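Casstead Lace and Peg Set, large box – my review after one winter

Reviewed by Solange Bouchard
February 27, 2022

I bought this set for my hands and not for a child. Last June I had an operation on my right thumb, and my therapist, Marlene Gagnon, told me to do small work with the fingers every day. She suggested buttons, coins, laces, anything which makes the thumb meet the first finger. I did the buttons for two weeks and then I was so bored that I looked for something with more color.

The Casstead set is sold in the toy section, but the shop where I found it (Ultport, the one near the old post office) keeps a few boxes also beside the puzzles for adults. I paid 30 dollars. There is a smaller box too, and I will say something about it at the end.

What you get

The large box has 68 pieces. There are small cubes in several colors, some blocks which take a peg, the pegs, many very small parts for sorting, and the cord for lacing. The printed sheet has 11 exercises, from very easy to quite hard. The English on the sheet is a little strange in some places, and I say this as a person whose English is also a little strange in some places.

The original box is weak cardboard and it opened at the corner in the first month. Now I keep the smallest parts in a clear plastic container and the rest in a tall clear bag. I recommend that you do the same from the first day. With clear storage you see quickly which color is where, and you don't need to pour everything on the table.
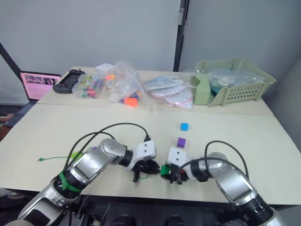
The cubes

They are the part I use most. The colors are strong, the blue especially, and a cube is small enough that you must really use the tips of your fingers. My exercise is to pass one cube from the left hand to the right hand and back, then put it down without noise. It sounds like nothing. In the first weeks I was tired after five minutes.

On a smooth table the cubes slide a little when you touch them from the side. For a person with a painful hand this can be annoying. I put a thin kitchen towel under them in the beginning and later I took it away to make the exercise harder.

The cord

I have more to say about the cord, good and bad. It is braided and bright green, and pleasant to hold. It is also soft, so it makes curves where it wants, and you must hold it very near to the tip if you want to guide it. Exercise six asks you to hold it by the tip only, pinched and upright, while you count slowly. This is the best exercise in the whole sheet for my thumb.

The tip is the weak point. Mine is gray, with dark scuffs and lighter patches, and it looks like the end of a shoelace from an old boot. It still goes through a hole, but I would like a better one on a set of this price. I wrote to Casstead to ask for a spare cord and they answered politely that spare cords are not sold separately. My friend Shirley Paquette bought the same box and has the same complaint.
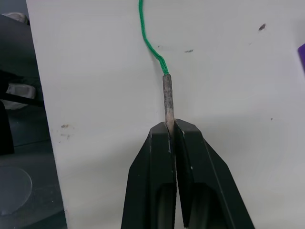 Photo: Isabelle Desjardins

If your cord begins to open near the tip, you can put one drop of clear glue where the braid starts. Let it dry one night. Do not use too much or it becomes thick there and will not pass.

The blocks with pegs

I did not expect much from these, and now I would buy the set for them alone. The purple one is my favorite. It has rounded edges, a ridge down the front and a wide base with lobes, something like a star. The peg goes in the round hole in the middle of the base. It is tan and has little specks, and I can't tell if it is cork or a kind of wood. The body is glossy, and this is nice to look at but slippery when you have hand cream on. Wash your hands first! 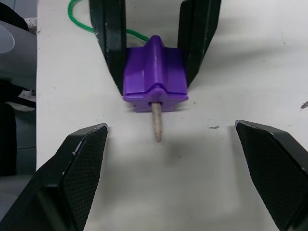 The sheet says to hold the block with one hand and to turn the peg slowly with the other while you pull. I find it easier when I push it in first a small bit and then pull straight. The fit is tight in some blocks and easy in others. I asked myself if this is intended, so that you can progress, or if the holes are simply not all the same. The sheet does not say. For me it worked well as a progression, and I put the easy ones on the left and the tight ones on the right.

A note for families: the pegs and the sorting parts are really small. I put everything away when my neighbor's little boy is visiting.

Large box or small box?

The small box has the cubes and the cord but no blocks with pegs. If you only want to try, it is enough, but I think you will miss the blocks. The Burnidholm set, which Marlene has in her practice, has better cords with a hard tip, and its cubes are too big for my exercise.

My rating: four stars of five. I take away one star for the cord tip and the cardboard box.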